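[noltotel-users] Re: Newbie question: how slow is too slow when recording demos?
From: Krešimir Bošković
To: noltotel-users

Hi Zorica, hi all,

Sorry for sitting on this one, I wanted to have a proper go at answering and then October got away from me. Quoting your whole message so people can see what I'm rambling on about.

On 11:40 am, Zorica Mladenović wrote:
> Hello everyone,
>
> I've just moved over to Noltotel from dragging a real arm around by
> hand, and I'm using it with the Edier kitchens. The arm is driven with
> a Sadano hand controller. When I was doing it by hand I could record a
> good pick in one go and feel when the fingers were in the right place.
> Now I creep up on everything. My demos are three or four times longer
> than they used to be and full of little stops.
>
> Two questions. Is it bad to have all that creeping in the recordings,
> or does the training side smooth it over? And how do you judge depth
> when all you've got is a screen? I keep closing the gripper in front
> of the handle or behind it. I have binned more demos than I've kept,
> and my supervisor at Begović would like to see a set before the end of
> the month.
>
> Also, is there a sensible number to aim for? Somebody told me 100 and
> somebody else laughed at that.
>
> Thanks in advance,
> Zorica

First off, welcome, and don't feel bad about the bin. My first afternoon with the Sadano I kept 4. The rest were me knocking the lid, or going for the handle and shutting the fingers on thin air, or (my favourite) flying the elbow into the range hood while I was staring at the fingertips. You do get better at it, and quicker than you'd think.

On the stops. Creeping is fine, stopping is the bit I'd worry about. When you pause for two seconds with the gripper over the target, you've recorded two seconds of "when things look like this, do nothing", and the policy will happily learn it. Ours did! We had one that would come over beautifully, hang there, and hang there, and hang there. I went back through the recordings and sure enough I'd been parking in the same spot every time while I made up my mind. The smoothing in Noltotel takes the shake out of your hand but it doesn't touch the pauses. There's a trim option that drops the steps where nothing moves, and I'd turn it on, but have a look at what it cuts. On the default setting it also ate the moment where the gripper closes with the arm standing still, and you really want that one left in.

The way I got rid of my own pauses was to practise the move with recording off until it was boring. Same start, same target, over and over, then switch recording on and do a handful while my hands still remembered. I've put in a view from the kettle task I've been working on (kettle or teapot, it gets called both in my notes, so take your pick), so you can see the sort of reach I mean.
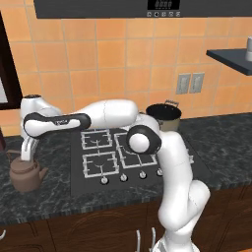
What I try to do there is split it in my head into a big lazy move and a small careful one. The lazy move gets me across the stove with plenty of height, and I don't fuss over it at all. Then I come down slowly, and I sort out the wrist turn on the way down so I'm not fiddling with it at the bottom. If I'm not lined up by the time I'm near the lid, I go back up a bit and come down again, and I leave that in. A few recoveries in the set are worth having. The policy is going to end up a bit off now and then, and if all it's ever seen is perfect approaches it has no clue how to get back.

The other half of it is that the Sadano scaling is too high out of the box, at least for me. I run it well down for the last part, and I've got the side button mapped to toggle between the two so I never have to take my hand off. Going from one to the other mid-move feels odd at first. Give it an hour.

Now depth. This drove me up the wall too. By hand you've got your fingers and your own two eyes, and on the screen you've got a flat picture that lies to you. What helped me most, in no special order:

Use a second view, and put it somewhere that's rude to the first one. If your main view looks in at the counter from the front, the second should be off to the side or much higher up. Two views from nearly the same place tell you nearly the same thing. I had mine that way for weeks and wondered why I was still missing.

Learn to use the things that don't move. Wall tiles are lovely for this, all those grout lines! So are the stove knobs and the edges of the burner grates. I pick a line and watch the gripper go past it. Shadows help as well if you've got them switched on, and I'd leave them on even if it costs you a bit of frame rate.

Watch out for your own arm blocking your view. With the arm based close to the viewer, half the stove can vanish behind it, and it's easy to swing the upper part right through the bit you need to see. I swapped to a pose with the elbow kept out to the right for anything on the left side and that was a big help.
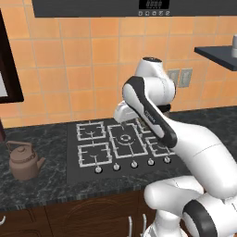
I also change the start pose a little for each demo, and you should too. Nothing dramatic, a bit higher, a bit further back over the stove, wrist turned slightly. The first set I made all started from the exact same home position, and the policy was brilliant from there and hopeless from anywhere else. Same goes for where the target sits, if your Edier scene lets you jitter it. Mine lets me nudge the objects on the counter but the stove itself stays put, fair enough.

As for how many, well, whoever laughed at 100 may have been trying something much harder than you are. For a single pick with small changes in position, 100 clean ones got us something that worked more often than it didn't. We went on to 1,029 for the full set with several tasks in it, and a fair chunk of those were added later to patch up one particular corner of the counter where it kept going wrong. I'd much sooner you made 80 you've watched back yourself than a few hundred you haven't. Watching them back is dull, I know. Put the playback at double speed and have a cuppa.

If I were in your shoes with a deadline, I'd do the practice runs in the morning, record in short bursts (I go off badly after half an hour, my wrist gets sore and I start rushing), and train something small on the first lot straight away. Don't wait for the whole set. You'll see its bad habits, recognise every one of them as your own, and know what to fix in the next lot.

One more thing I nearly forgot. Check that the gripper signal you're saving is the one you commanded and not the one read back from the sim. In the version I'm on, the export has both and the names are very close. I used the wrong one for a whole week and the fingers closed a beat late on everything. If anybody on the list knows whether that's been renamed in the newer build, please shout, I haven't upgraded yet.

Happy to send you my controller mapping if you want it, Zorica. It's a bit of a mess and set up for a left-hander, but you could flip it easily enough. And if you get stuck on the depth business, post one of the misses here, I'd be glad to take a look.

Cheers,
Krešimir

_______________________________________________
noltotel-users mailing list
To unsubscribe, send a message with "unsubscribe" in the subject line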